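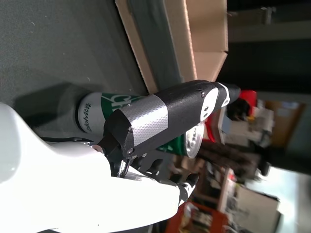 2 min read

I've been putting off sorting the drinks for the Skonside get-together since August, so this weekend I finally cleared a table and got on with it. We'd ended up with far too many cans (Benjie Lumanlan does the buying, and Benjie can't walk past a multipack) and they were turning up all over the place – behind the coats, under the stairs, one in the piano stool! The plan was simple enough: everything goes by the cardboard box first, then I decide what's staying and what's going to Khadija's. The green and white one lying on its side is the sort I like best, mostly for the swirly dark script on the white part, and I'm afraid I've got very fond of it for something that's going to end up in the recycling. I do love a dark grey surface for this job, by the way. Anything green shows up beautifully on it.

Khadija Zerouali has been keeping cans for her shelf since 2000 and she's much stricter than I am. No dents, no faded lids, and never more than 4 of the same design. I took her a bagful last time and she sent most of it home with me again – quite right too, I'd only grabbed what was nearest.

The ones she doesn't want go in the hall cupboard for the party. If you're coming, please bring your own glass, and tell Benjie we do NOT need any more lemonade. I'll put the leftovers by the back door afterwards, so help yourselves on the way out.

16 Dec 2018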